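Firkach Home Notes
Kitchen & Workroom

The Long Table Problem

Any flat surface in a house will fill up by Thursday. I have tested this in three apartments and one rented garage, and the long white table in my workroom is the current victim. It was bought for cutting fabric and packing up orders. Within a month it held two phone chargers, a colander, somebody's tax folder and a candle shaped like a pear.

What finally worked was one tray. Anything small that wants to live on the table has to fit inside it, and when the tray is full, something leaves. A shallow one with a rim is best. Deep ones turn into bins, and then you own a bin on a table.
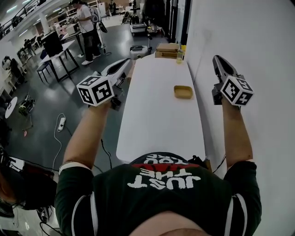

Samina Cheema
Contributing Editor, Storage and Small Rooms

A tan-yellow tray with rounded corners is easy to spot on white, so you can't pretend you didn't see it. I keep mine on the right half of the table because I'm right-handed and lazy. Left-handers can work out the rest.

A few more things I've learned, mostly by doing them wrong first:

Bottles go to the far corner. Elbows do not travel there. I have mopped up enough dish soap to feel strongly about this, and the cap should be closed as well, Arsalan.

Boxes stay off the tabletop. Stack the brown cardboard ones just past the far edge, biggest on the bottom, and fold flat anything you haven't used since November. You will not need the one the blender came in. You will keep it anyway, so at least flatten it.

Wipe the table before you work on it, then again when you finish. White shows everything: pencil, tea, the ghost of a marker. For marker, a little rubbing alcohol on a cotton pad usually does it, but try a hidden spot first and keep the pad off anything varnished. For tea, dish soap and warm water. For glue, wait until it dries and lift it with an old plastic card. My library card has been excellent at this and less excellent at the library.

Wear a T-shirt you don't mind ruining. Short sleeves are better than long ones, which drag through whatever you just spilled.

Set a timer for 5 minutes at the end of the day and clear toward the tray. Five is enough if you did it yesterday. If you didn't, allow 24 and put some music on.

Estrella Magaña wrote in to ask what happens when the tray itself gets disgusting. You wash it, Estrella. Mine goes in the sink on Sundays, or at least on the Sundays I remember.

Filed under: Tables, Trays, Clutter
Next: Drawer dividers made from cereal boxes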